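About Grendine

Grendine is a garment folding and care service founded by Laurinda Guerreiro and Bernardo Valente. We sort, fold, bundle and return clothing for households, small guesthouses and secondhand shops. Washing is done by our partner laundry, Stankevičius, on the ground floor of the same building. Everything after the dryer is our work.

Laurinda trained in textile finishing and wrote the folding specification we still use. Bernardo set up intake and routing. The company started with one table and a borrowed label printer. It now handles 2918 pieces in a typical week, of which T-shirts are the largest single category.

Our process

Each order is logged at intake and given a bundle number. Pieces are separated by fiber content first and by type second. Printed shirts are pulled out at this stage, as a print that has faded or cracked needs lighter pressure and a fold line kept away from the artwork. The shirt is spread front up, the print is checked, and the fabric is smoothed from the collar toward the hem. It is then turned over for folding. 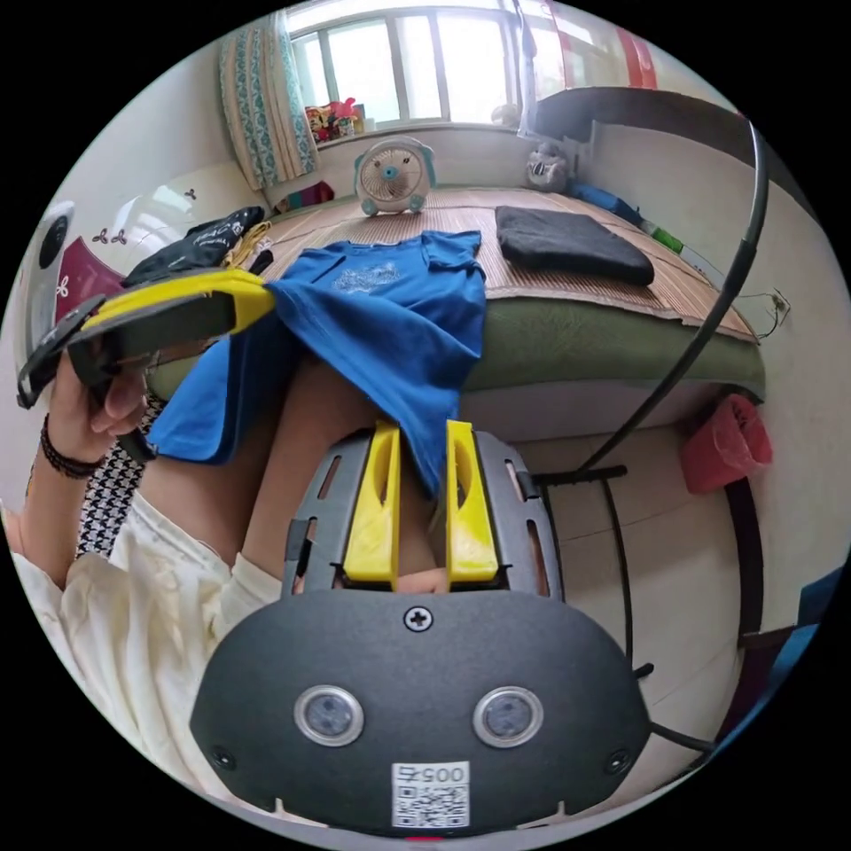 Sleeves are brought in flat against the back panel, side edges are folded to the standard width, and the body is folded in two passes from the hem. Knits are not stretched to meet the width. If a shirt is too narrow, the width is reduced for the whole stack so the bundle stays square.

Bundles are wrapped in paper and held on open shelving until pickup. Standard turnaround is 48 hours from intake. Orders over 440 pieces are scheduled separately and split across shifts.

Folding at home

Many customers wash at home and only want the storage side put in order. For them we offer Stutico, a home visit covering drawers, shelves and bed linen. A visit lasts 2 hours. We work on whatever surface the home has, including the edge of a bed or a lap, and leave a one-page sheet with the fold widths for each drawer.

Tendach is our written folding guide. It covers shirts, trousers, towels and fitted sheets, with measurements in inches. Shop accounts receive a copy with their first order.

Contact

The intake counter opens at 8 a.m. Please empty pockets and close zippers before drop-off. Questions about shop accounts go to Bernardo Valente. Questions about fabrics and home visits go to Laurinda Guerreiro.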